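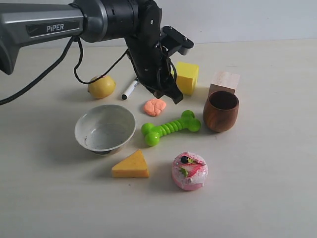 Levente Pálfi wrote in after the last post to ask why our club is still recording demonstrations by hand when, in his words, a decent planner and a fixed camera would have the table cleared by now. He also wanted to know how the gripper does on soft things, and whether we had fixed the timing problem.

The planner question first. We tried one in the fall. It was fine on the cube and the block, where the grasp is two parallel faces and the only decision is which pair. It was poor on everything with a curve. The bone toy has a ridged middle and two knobs, and our grasp generator kept proposing the knobs, which are wider and score better on contact area. A grasp there puts the weight far off center and the toy swings down as soon as it leaves the table. You can write a rule for that. Then you write another one for the rim of the bowl, and another for the cup, and by the end of the semester you have a file of rules and a planner that is only good at our table.

So the project for this term is imitation learning from teleoperated demonstrations, with the PiPER arm and a parallel gripper. The work is named Fluvley in the repository, after nothing. Pavithra Sundaram and I do most of the recording. Chandrasekhar Raju handles training and is the person to ask about the loss curves, which I will leave out here.

The data set stands at 3,352 episodes as of this morning. One episode is one pick and one place, starting and ending at the home pose. Episodes where the operator drops the object are kept and tagged. Episodes where the operator stops to think for a long time are thrown out, because the policy learns the pause and will hover over a lemon indefinitely.

Now soft things. Play dough is the worst object we have. It changes shape every time it is gripped, so no two episodes start with the same object, and after a while it goes flat and there is not much height left for the fingers to close on. We re-form it between sessions but not between episodes. That was a choice. The first version of the policy was trained on fresh round lumps only and would close above a flattened one and lift nothing. The current version goes lower. It also touches the table more often than I would like, and I have set a floor on the commanded height to protect the fingers.

The marker is the second worst. It is thin and it rolls. If one finger arrives early the marker leaves, and the operator learns to come down slightly off center to compensate. Pavithra and I compensate in opposite directions. The policy averaged us and came down in the middle, which works less well than either. We now both do it her way.

The timing problem is fixed. The joint states and the camera frames were stamped by 2 different clocks, and the offset drifted over a long session. Annapurna Panicker found it by tapping the table with the gripper and comparing the contact in the video with the jump in motor current. Everything is now stamped on one machine at arrival. It is not the most accurate method but the error is constant, and a constant error can be subtracted. The older episodes were corrected from the logs where we had logs.

Cable routing is still bad. A loop that hangs free is long enough for the wrist to turn, and long enough to catch on things. Clipping it closer to the arm limited the wrist in one direction. I have a printed guide from Bart Meijer to try, with a slot wide enough for the cable to slide. If it holds up I will put the file in the repository.

Next is the Brultbridge meet in May. The manipulation task there is sorting mixed household objects and toys into 2 bins, with the object list held back until the morning. This is the other reason for the odd assortment we train on. A policy that has seen toy food, dough and wooden blocks has some chance on a thing it has not seen. How much chance, I can't say yet. Chandrasekhar is holding out the cheese wedge and the cake from the next training run – no episodes with either one as the target – and we will test on those first.

Levente, if you still have your planner running, send me the grasp scoring code. I would like to see what it does with the bone.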